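2018-08-11

Slept until nine, then lay there thinking about transforms, so I guess that doesn't count as a weekend. Coffee, half a bagel, over to the Pfeiffer house with the laptop and the good charger (I forgot the good charger on Thursday and spent the afternoon hugging the wall outlet like a houseplant).

I want to write today down while I still have it straight, because I went down so many wrong roads that I'll mix them up by Monday.

The problem all week has been the approach. From far away everything is great. Trultari finds the toaster, finds the slots, puts a nice tidy box around each one, and Grullora plans a path that looks like something a person would do. Then we get close and the tip starts shivering. Small shivers, you can barely see them from the window side, but you can hear them, a kind of buzzing in the joints, and once I've heard it I can't hear anything else. I'd been blaming the controller gains since Tuesday. I had a whole page of gains in the notebook! Different colors of pen and everything.

So this morning I put the gains back to the defaults, crossed out the page and started over from the logs. I plotted the commanded pose against the measured pose for the last stretch above the counter, and the controller was doing exactly what it was told. It was being told to shiver. I felt pretty dumb and also pretty happy, which is a combination I get a lot in this job.

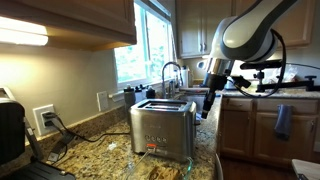 Perception runs at 20 Hz and I'd been passing every single estimate straight through to the planner as a new goal. Far out, the estimates agree with each other and it makes no difference. Close in, the camera gets all that shine off the metal and the slot edges hop back and forth, so the planner gets a slightly new goal, throws away a perfectly fine path and starts a slightly new one, and then does it all over again. Of course it buzzes. I'd buzz too.

First fix was the lazy one, a moving average over the slot pose. It did calm things down, but it made the whole arm feel sleepy. I'd nudge the target over a little to see if it would follow and it would sort of drift after it like it was thinking about something else. I didn't love it. I also averaged the rotation the wrong way the first time (added the quaternions up without checking the signs, the oldest mistake in the book, I have made it at every place I ever worked) and the plan came out with the wrist trying to turn itself all the way over. Grullora refused it, thank goodness. It printed the long red error about joint limits and I said thank you to it out loud.

Second fix is the one I'm keeping. The planner now holds on to its goal until the new estimate has moved more than a threshold, and then it wants 2 estimates in a row that agree before it will let go. If the jump is only in one frame it gets ignored. That's the whole thing. It's a tiny function, I could fit it on an index card, and it took me five days of being wrong to get there. The buzzing on the approach is gone in the runs I did before lunch.

Lunch was the other half of the bagel and some grapes in the car with the windows down. It was hot out. I had the radio on and listened to two guys argue about lawn fertilizer.

After lunch I wanted to look at the wrist camera, which I'd been putting off. The stationary view makes everything seem so easy, you forget how much of the wrist view is just gripper. The fingers and brackets sit right across the part I care about most, and Trultari doesn't know they're ours. It had been happily fitting edges to the gripper and reporting them as the edges of something on the counter, with very high confidence too, bless its heart.

We have a self-mask. I wrote the self-mask! But it's generated from the model of the hand, and the model is from the old bracket set, so there's a strip along each side that doesn't get masked at all. I found that by overlaying the mask on the stream and going back and forth between the two until my eyes hurt.

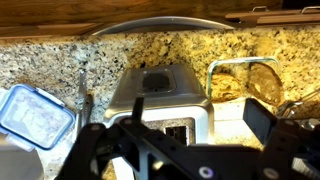 I don't have the new CAD here, it's on the server in Brosatmont and the VPN was down for me all afternoon (it wanted a token, then it wanted a different token, then it wanted me to call the help desk, which is closed on a Saturday). So I did it by hand. I opened and closed the fingers in small steps, saved a mask at each opening, painted in the missing strips and let the code pick the nearest one. It's ugly and it will break the minute anybody swaps a bracket. I left a comment in capital letters saying so. Real fix on Monday when I can get at the files.

With the patched mask the false edges mostly went away. Mostly! There's still one spot where a shadow falls from the fingers, and the detector sees the shadow line and gets excited about it. I tried bumping the exposure and that blew out the warm side of the counter, so I put it back. I think what I want is to throw out any edge that moves with the hand when the hand moves. An edge on the counter should stay put in the world frame and a shadow from the gripper won't. We already have the joint angles for every image, so the math is just sitting there. Wrote myself a ticket for it, with a bad little drawing.

Then the silly part of the day. I wanted to compare the old planner settings with the new ones on the same simulated noise, so I set the random seed to 1111 in both and ran them side by side, and they came out identical. Completely identical, down to the last digit. I was thrilled for a second and then very suspicious, and sure enough both terminals were pointed at the same config file. I had spent most of an hour admiring one planner twice. Fixed the path and ran it again, and the old settings replan constantly near the end while the new ones hardly do. Saved the plots in the folder with the sensible name for once.

Things for Monday, so I stop carrying them around in my head:

Get the new hand model and regenerate the masks properly.
Put the threshold in the config, it's hard-coded right now and I'm a little ashamed of that.
Write a test for the quaternion signs. Please.
Ask about the VPN token.
Look at the log rotation, the disk was filling up again when I left.

I shut everything down, parked the arm, locked up and came home with crumbs in my laptop bag. Made eggs. I was going to call home tonight about the plans for December but it got late, so tomorrow, after laundry.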